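Storing small boxed gear in a clear bin without it all sliding about?
Posted by Adel Abdel Rahman in Sorting and Storage, Malldale

Hi all, I've got a clear plastic tub with handles at both ends and a few black product boxes that I want to keep in it, standing up, with something blue in the bottom so they don't scuff. Every time I carry it down the hall they end up in a heap! The lid cost more than the tub did (thanks, Prellcombe). I've had a green cloth spread over the work table all July while I try different layouts.

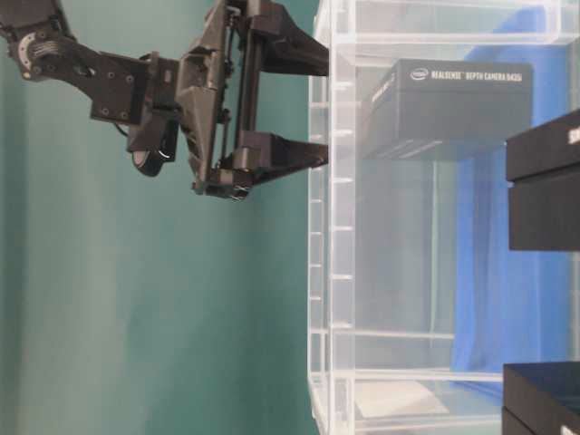 I'd like to be able to grab one box without the others tipping over. Do I need proper dividers, or is there a cheaper way? I'm not keen on glue.

Mirela Assunção
Skip the dividers. I did my whole spare room this way, 189 little boxes by the end of it (yes, my husband counted), and foam beats everything. Get a sheet as deep as your thumb is long, trace around each box and cut the slots a hair small so they grip. Do your cutting on an old towel, and put a nice soft cloth down for the packing part, it saves the corners. 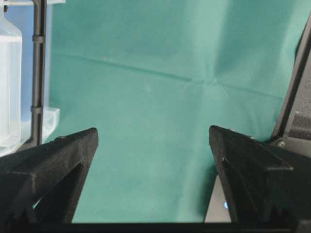

Filling the bin
Start at one end and work across in a row, with the labels all facing the same way. Leave a finger of space between the boxes or you'll never get hold of one.
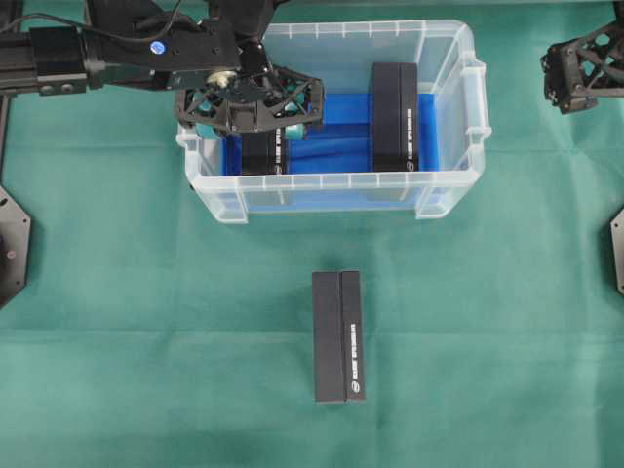
Does the foam need to be glued down?
Leave it loose. If it's cut snug to the walls it'll stay put, and you can lift it out for a wash. 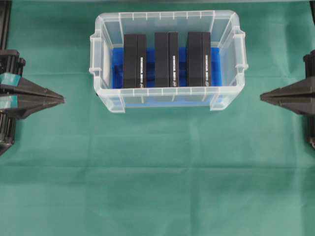
ichikawa_8
Just use a folded tea towel mate. Works fine in mine.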